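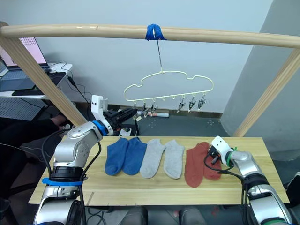 スタンドアップコメディ公演「モンドリアの夜」出演者・スタッフ募集

小劇場ラコンで続けてまいりましたスタンドアップコメディの公演「モンドリアの夜」が、来年の8月に一週間の連続公演を行うことになりました。いつもは月に一晩だけ、お客さまと肩が触れるような距離でやっている会ですので、一週間も続けて小屋を開けるというのは、わたしたちにとってずいぶん大きな冒険です。そこで、一緒に舞台に立ってくださる方と、その舞台を裏から支えてくださる方を、広く募ることにいたしました。

少し長いお知らせになりますが、お茶でも飲みながら読んでいただけたらうれしいです。急いでいる方は「応募方法」のところだけでも大丈夫です(でも、できれば戻ってきて最初から読んでくださいね)。

どんな会なのか

マイクが一本、スツールが一つ、照明はほとんど動きません。出演者は一人ずつ出てきて、自分の話をします。コントでも漫才でもなく、落語とも少しちがう、一人で立ってしゃべる形のコメディです。とはいえ、うちの会はその境目をあまり厳しく言いませんので、落語を習っていた方がふらりと座布団なしで一席やってみたり、途中で急にウクレレを弾きはじめる方がいたりもします。ウクレレのときは弦が本番中に切れてしまって、残りの時間をその弦の話だけで乗り切ったのですが、あれは今でも楽屋で語り草です。

会を始めたのは、制作会社ウィラーのグレニス・ヴォイルと、カナダから来て長く日本で暮らしているウェイン・トレンブレイの二人です。ウェインは日本語でも英語でもネタをやります。ただ、同じネタを訳してもまったくウケないことがあるそうで、打ち上げのたびにその話になり、終電の時間になってもまだその話をしています。言葉のことで悩んでいる方は、ぜひ一度つかまえてみてください。つかまえたら最後、なかなか放してもらえませんけれど。

客席は40席です。満席になると通路が本当に細くなり、出演者は下手の扉から「すみません、すみません」と言いながら出ていくことになります。それがもう始まりの合図のようになっていて、常連のお客さまはそこで拍手をしてくださいます。

募集する方

1 出演者(22組)

持ち時間は一組7分です。プロ、アマチュア、学生、会社にお勤めの方、子育て中の方、どなたでも応募していただけます。年齢は、公演の時点で18歳以上の方とさせてください。上の年齢は決めていません。去年の最年長の方は定年後に初めて人前でしゃべったという方で、ご自分の健康診断の話で会場をひっくり返していらっしゃいました。

言語は日本語を中心にお願いしておりますが、英語の回も一晩設けます。両方に出たいという方も歓迎します。

これまでの経験は問いません。舞台に立ったことが一度もないという方は、そのことを応募のときに書いておいてください。初めての方だけの顔合わせの会を別に用意しています。

2 舞台まわりのスタッフ

照明と音響の操作、受付、それから出番の時間を計って出演者に合図を送る係をお願いします。この合図の係は地味に見えて、じつは一番みんなに顔を覚えられる役です。残り一分で小さな赤いランプを灯すのですが、調子のいい人ほどランプを見てくれません。それでも根気よく、やさしく灯しつづけてくださる方を探しています。

機材の経験がない方には、ソムトチュク・ハルナが一から教えます。説明がとても丁寧で、ケーブルの巻き方だけで一時間かかることもありますが、終わるころには誰でもきれいに巻けるようになっています。

3 字幕と手話通訳のお手伝い

英語の回に日本語の字幕をつける試みを、今回初めて行います。コメディの字幕は、早く出しすぎるとオチが先に読めてしまいますし、遅れれば笑いが二度に分かれてしまいます。その間合いを一緒に考えてくださる方、どうかお力を貸してください。手話通訳の経験がある方からのご連絡もお待ちしています。

ネタについてのお願い

何を話してはいけない、という長い一覧は作っていません。家族の話も、仕事の愚痴も、恋愛の失敗も、政治の話も、持ってきてくださって結構です。ただ、客席の一人を名指ししてからかい続けることと、ほかの方のネタをそのまま使うことだけは、どうぞご遠慮ください。

迷うネタがあれば、稽古のときに演出のンケチ・バログンに聞かせてみてください。ンケチは、おもしろくなければ笑いません。最初はみなさんちょっと怖いとおっしゃるのですが、二回目に見せたときに小さく「ふっ」と笑ってもらえると、もうそれだけで一週間くらい元気でいられます。わたしも経験者です。

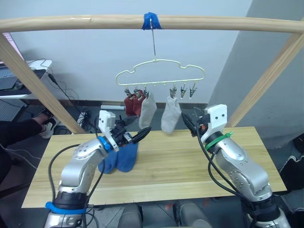

稽古と公演のスケジュール

選考を通った方には、5月に最初の顔合わせに来ていただきます。6月と7月は、月に二回の合同稽古があります。夜の時間帯で、仕事帰りに間に合うように始めます。全部に出られなくてもかまいませんが、7月の最後の通し稽古だけは必ずご参加ください。

8月の公演は七日間で、出演者のみなさんには、そのうち二晩に出ていただく予定です。どの晩になるかはご希望を伺ってから組みます。初日と千秋楽に希望が集まるのは毎年のことで、真ん中の日を選んでくださる方には心から感謝しております。真ん中の日は、不思議とお客さまがよく笑います。

出演料・謝礼など

出演者、スタッフとも、一晩ごとに謝礼をお支払いします。大きな額ではありませんので、金額は顔合わせの前に書面できちんとお伝えし、ご納得いただいてから進めます。チケットのノルマはありません。これは会を始めたときからの約束で、今回も変わりません。

会場までの交通費は、こちらで定めた上限まで実費をお支払いします。遠方から来られる方は、応募の際にひとことご相談ください。公演の晩には軽い食事が出ます。食事は近所の食堂オコロさんにお願いしていて、豆の煮込みがたいへんおいしいです。辛いものが苦手な方は先に言ってくださいね。

応募方法

次の内容を、ウィラー内「モンドリアの夜」係までメールまたは郵便でお送りください。

・お名前(芸名のある方は芸名も)
・年齢とお住まいの市区町村
・希望する役割(出演、スタッフ、字幕・手話。複数でも可)
・出演希望の方は、3分以内の動画か音声。台所で携帯電話に向かってしゃべったもので十分です
・最近、思わず笑ってしまったことを短く
・連絡のつきやすい時間帯

最後から二つめの「笑ってしまったこと」は、全員にお願いしています。スタッフ希望の方もどうか書いてください。前回は全部で557通の応募をいただき、その一つひとつを係の者で回し読みしました。読みながら笑いすぎて、その晩は選考がまるで進まなかったこともあります。上手な文章でなくてかまいません。

郵便でお送りいただいた資料は、恐れ入りますがお返しできません。大切な写真や台本は、写しをお送りください。

締め切りは来年2月の末日(当日の消印まで有効)です。結果は、選考を通った方にもそうでない方にも、3月のうちにお返事を差し上げます。

よくいただくご質問

会社に知られずに出たいのですが。
芸名での出演ができます。ちらしやウェブサイトに顔写真を載せないこともできますので、応募のときにお知らせください。

前回、選ばれなかったのですが、また応募してもよいでしょうか。
もちろんです。二度目、三度目で出演が決まった方が何人もいらっしゃいます。同じネタを磨いて送ってくださっても、まったく別のものでもかまいません。

二人組でも応募できますか。
できます。持ち時間は同じ7分です。マイクは一本ですので、仲よく使ってください。

車いすで舞台に上がれますか。
客席と同じ高さで舞台に入れる通路が上手側にあります。楽屋も同じ階です。必要なことは事前に一緒に確認いたしますので、遠慮なくおっしゃってください。

見学だけしてみたいのですが。
月例の会にぜひお越しください。受付で「応募を考えている」と言っていただければ、終演後に出演者とお話しいただけるようにします。人見知りの方は言わずに帰っても、もちろん大丈夫です。

お問い合わせ

応募についてのご質問は、ソムトチュク・アデビシまでお寄せください。機材担当のソムトチュク・ハルナとは別の者です。同じ名前なもので、宛名が「ソムトチュクさま」だけのお便りは、二人のあいだを何度か行ったり来たりしてしまいます。お手数ですが、姓のほうもお書き添えくださいますようお願いいたします。

お返事には数日いただくことがあります。一週間たっても何も届かないときは、こちらの見落としかもしれませんので、どうぞもう一度ご連絡ください。

では、みなさまのご応募を楽しみにお待ちしております。寒い日が続きますので、喉を大事になさってください。

2022年12月16日
ウィラー「モンドリアの夜」係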